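Gripper comparison in simulation, part two. Same two arms as last week, same controller at 20 Hz. Only the finger geometry from Hedegaard has changed.

Friction left at the Brarudell defaults. Grip force capped at 16 N for both hands.
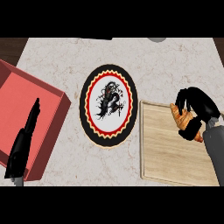

Right hand on the croissant, left hand in the red box.

Contact solver needed 225 steps to settle with the curved fingers. Old flat pads took some 1,000.

Next: the plate. Thin rim, so I expect slip. Logs go up in April.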